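Search products Go

Cillico Table Protector, cut to size

Category: Kitchen & Dining > Table Care > Protectors and Felts

The Cillico protector is a padded cover that sits under your tablecloth and guards the table from warm dishes, knocks and spills. It has a soft felt underside and a wipe-clean top – no glue, clips or elastic needed.

We cut each one to order at our Stenelska workshop. Measure the table top at its widest points and enter the size in centimetres. The roll is 200 cm wide, so anything wider is supplied in two pieces with a joining strip. Cutting takes three working days. 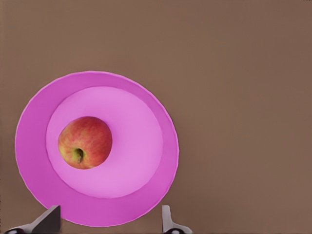
Harish Shenoy wrote that his arrived a few millimetres over on the long side, and that he trimmed it with kitchen scissors without any fraying. He would have liked a darker colour to choose from.

Thickness is 4 mm. Round and oval tables can be ordered, but please post us a paper template for ovals. Protectors cut to size can't be returned unless we have made a mistake with the measurements.

Wipe with a damp cloth and mild soap. Do not iron, and do not put pans straight from the hob on it – use a trivet. Store it rolled with the felt inside, as folds may leave a crease.

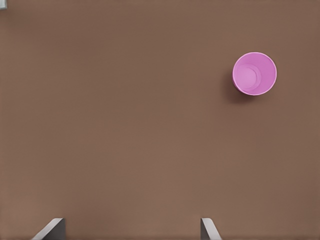 Pink cup on a brown table top.

Order code 1032. Samples are free, one per household.

Contact us | © Stenelska Table Care | Back to top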